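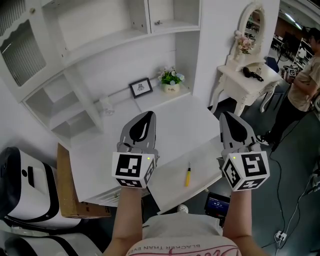 Chapter 7
The Desk, the Shelf and the Dressing Table

Most of us, if asked to draw our bedroom from memory, would begin with the bed and then slow down rather badly. We know there is a desk. We know there are shelves, and that things live on them, but which things, and in what order, and how long they have been there, we would struggle to say. This chapter is about those things, and I hope you will enjoy it as much as I have enjoyed writing it, because small belongings are a great favourite of mine.

In Chapter 6 we looked at the kitchen, where nearly everything earns its place by being used. A bedroom with a desk in it is a gentler sort of room. A yellow marker pen on a white desktop is there for work, and will be wanted again. A little picture in a black frame, standing at the back of the same desk, is there to be looked at, and so is a small pot of leaves and pale blue and white flowers. We shall call the first kind working things and the second kind keeping things — two plain names which will do us very well until we reach Chapter 9.

Furniture can be sorted in much the same way, though it takes a little more patience. Open cubbies show whatever is put in them, even something as tiny as a hook, while a cupboard door with ribbed frosted glass lets in the light and keeps its secrets. A dressing table with curved legs and an oval mirror is useful, of course, but somebody has also gone to the trouble of making the mirror frame ornate, and somebody may then fasten a bunch of pink and white artificial flowers to it. Is that table a working thing or a keeping thing? Keep your answer somewhere safe, as we shall come back to it.

The household survey carried out in Ploltstead, which you met in Chapter 2, recorded 2,314 objects kept on desks and bedroom shelves. We shall borrow from it freely, beginning with the pens.

Before you read on

Choose a desk or table at home and sit in front of it for 20 minutes with a sheet of paper. Write down what is on it, and put a W or a K beside each thing. Please don't tidy up first!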